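Plonport office chairs go to new homes as Kwiatkowski building empties

PLONPORT — Office chairs from the former Kwiatkowski building on the harbor road will be handed out to schools, clubs and small businesses this month, the town's reuse center said.

The center has taken on 315 chairs in all, most of them black swivel models with padded armrests. The building's last tenant moved to Dredmont in January and left the furniture behind. 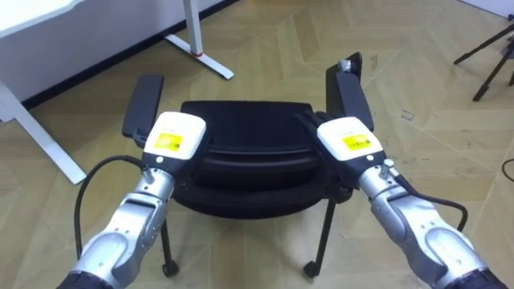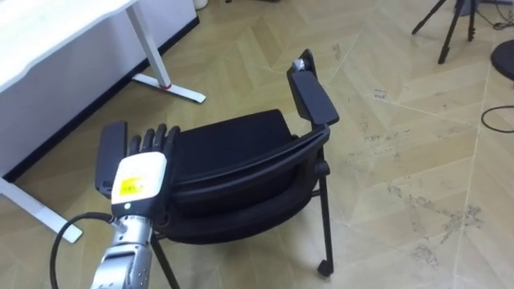 A black office chair with padded armrests.

Each chair is checked before it goes out. Staff roll it across the floor, raise and lower the seat, and press on both armrests to see whether they wobble. Loose armrests are the most common fault, the center said, followed by casters clogged with carpet thread. Most repairs take a few minutes and a hex key.

So far 100 chairs have passed. Another 55 have been set aside for parts, mainly because the gas lift no longer holds. Casters and armrest pads from those will be used to fix others in the same lot.

The chairs are free to schools and registered clubs. Businesses and households pay $6 apiece, which covers the cost of spare parts. There is a limit of six chairs per household. Pickup is at the center's side door on Sketitz Street, between 9 a.m. and 3 p.m., and people are asked to bring their own straps or blankets if they plan to use an open truck.

Desks from the building will be offered later. They have to be taken apart to fit through the stairwell, and the center said that work has not been scheduled yet. Filing cabinets are not part of the giveaway and will be sold for scrap.

Groups that want more than 20 chairs should call ahead so the lot can be brought down to the ground floor. The elevator in the building is still running but will be shut off when the lease ends — after that, anything left upstairs will have to be carried down by hand.

Chairs cannot be reserved by email. Requests are taken at the front counter or by phone during opening hours.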